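Bathroom sink

A bathroom sink, also called a washbasin, hand basin or lavatory, is a bowl-shaped plumbing fixture used for washing the hands and face, brushing teeth, shaving and similar tasks. It is normally supplied with hot and cold water through one or more faucets and emptied through a drain at the lowest point of the bowl. In the building trades of the United States the fixture is still called a lavatory, often shortened to "lav" on drawings, while "sink" in strict trade use is kept for the kitchen and the laundry. In everyday American speech the word sink covers all of them.

History

Before houses had running water, washing was done at a washstand, a small table or cabinet that held a basin and a pitcher. Water was carried to the room, poured into the basin and carried away again after use. Washstands were ordinary bedroom furniture through most of the nineteenth century. Some had a marble top with a round hole cut to hold the bowl, and a raised back to protect the wall from splashing.

When piped water reached private houses, the earliest fixed basins kept the form of the washstand. A bowl was set into a marble slab, and the slab was carried on a wooden cabinet that hid the pipes. Plumbers and health writers of the late nineteenth century came to dislike the closed cabinet, which trapped damp and made leaks hard to find. Open fixtures followed, standing on metal legs, wall brackets or a ceramic pedestal. The cabinet returned to favor in the twentieth century as bathrooms became smaller and storage was wanted under the bowl.

Muireann Lynch, in a survey of household fittings, divides the history of the fixture into a furniture period, a sanitary period and a second furniture period, the last of which continues. Other writers treat the vanity cabinet as a separate line of development that comes from the dressing table.

Types

Bathroom sinks are usually grouped by the way they are supported.

Pedestal sinks
The bowl rests on a column that also hides part of the drain and supply pipes. In most designs the wall carries much of the weight by means of a bracket or bolts. Pedestal sinks take up little floor space but offer no storage.

Wall-hung sinks
The bowl is fixed to the wall and the floor beneath is left clear. Blocking inside the wall is needed to carry the load. They are common in public restrooms and in bathrooms planned for wheelchair users, where the knee space below the bowl must stay open and exposed pipes are wrapped to prevent burns and scrapes.

Vanity sinks
The bowl is set into or molded as part of a top that sits on a cabinet. A one-piece top and bowl has no seam between the two and is simple to wipe down.

Drop-in sinks
The bowl is lowered into a cutout in the counter and hangs by its rim, which is sealed with caulk. The rim covers the edge of the cutout, so the cut need not be perfect.

Undermount sinks
The bowl is fastened to the underside of the counter. Water can be swept directly from the counter into the bowl, but the edge of the cutout is exposed and has to be finished. The method suits stone and solid-surface counters and is seldom used with laminate.

Vessel sinks
The bowl sits on top of the counter, in whole or in large part. A tall faucet or a wall-mounted faucet is needed. The outside of the bowl and the joint where it meets the counter must be cleaned as well as the inside.

Materials

Vitreous china is the most common material. It is a clay body coated with glaze and fired at high temperature, which gives a hard surface that absorbs almost no water. It resists staining and most household chemicals but can chip or crack if a heavy object is dropped into the bowl. Fireclay is a related material with a thicker body, used more often for large bowls.

Enameled cast iron is heavy and long-lasting. Its glassy coating can be worn dull by abrasive powders, and where the coating is chipped the iron beneath will rust. Enameled steel is lighter and cheaper and chips more easily.

Cultured marble is a mixture of crushed stone and resin with a clear outer layer called a gel coat. It was widely used for one-piece vanity tops from the 1960s onward. Fine cracks often form near the drain after years of sudden changes in water temperature. Solid-surface materials have the same composition throughout, so scratches can be sanded out.

Glass, natural stone, copper, stainless steel and concrete are also used. Stone and concrete need a sealer, and both can be etched by acids, including vinegar and many lime removers.

Parts and fittings

The drain opening is usually fitted with a stopper. A pop-up stopper is raised and lowered by a rod behind the faucet, which is joined to a pivoting arm in the drain pipe. Other types are pushed down by hand, or are plain rubber plugs on a chain.

Many bowls have an overflow, a small opening near the top that leads through a hidden channel to the drain below the stopper. It slows the rise of the water if the faucet is left running, though it may not keep up with a faucet that is fully open. It also lets air into the drain, which helps the bowl empty. Vessel sinks are often made without one and require a matching drain.

Below the drain is the trap, a curved section of pipe that holds a small amount of water. The water blocks sewer gas from entering the room. A sink that goes unused for a long time may lose this water to evaporation, and running the faucet restores it. Shutoff valves on the supply lines allow the faucet to be repaired without turning off the water to the whole house.

Faucet holes in the deck are drilled to suit a particular type of faucet. Single-hole, centerset and widespread patterns are the most common. Centerset faucets combine the spout and handles on one base, while widespread faucets have separate pieces joined under the counter.

Product names

Manufacturers commonly give a personal or place name to a bowl and use the same name for the matching toilet and tub. Fledent, for instance, sells a pedestal sink as the Wendell and an undermount bowl as the Sebastian. The names carry no technical meaning, and replacement parts are identified by a model number, found on the underside of the bowl or stamped near the overflow. The Rastance line of vanity tops was sold with the bowl already molded in, and is listed by the width of the cabinet it fits.

Cleaning and care

Most of the soil in a bathroom sink is soap film, toothpaste, skin oil and mineral scale from hard water. On vitreous china, a soft cloth or sponge with dish soap or a mild bathroom cleaner removes everything but the scale. The bowl is usually wiped from the rim down toward the drain, so that loosened soil is carried to the lowest point, and then rinsed. Drying it afterward prevents water spots.

Scale collects at the base of the faucet, around the drain ring and along any line where water stands. White vinegar dissolves it on china, but should be kept off natural stone, and long contact can harm some faucet finishes. Rust stains need a cleaner made for the purpose. Chlorine bleach does not remove them and can set them further.

Steel wool and coarse powders scratch glaze and enamel, and the scratches hold dirt. Gray marks on white china are often metal left behind by rings, razors or belt buckles, and come off with a mild liquid abrasive.

Bleach must not be mixed with vinegar, other acids or ammonia — the mixtures give off poisonous gas. Residue from one product should be rinsed away completely before another is used.

The overflow channel is easily overlooked. Hair and soap gather inside it and can cause an odor that seems to come from the drain. It is cleaned with a narrow flexible brush and flushed with water poured slowly into the opening.

Common faults

Slow draining is most often caused by hair caught on the pivot rod or the stopper. Removing the stopper and pulling the hair out by hand, or with a barbed plastic strip, clears most cases. If the blockage is farther down, the trap can be unscrewed over a bucket. Chemical drain openers can damage older metal pipes and are dangerous to anyone who later opens the trap.

A leak below the bowl may come from the drain flange, the trap joints, the supply connections or the faucet itself. Drying all the parts and running the water again shows where the first drops appear. Loose caulk around a drop-in rim lets water under the counter edge, where it can swell particleboard before any damage is seen from above.

See also

Faucet
Kitchen sink
Plumbing fixture
Trap (plumbing)
Washstand

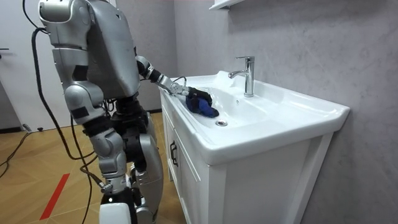
A white ceramic basin and a dark blue cloth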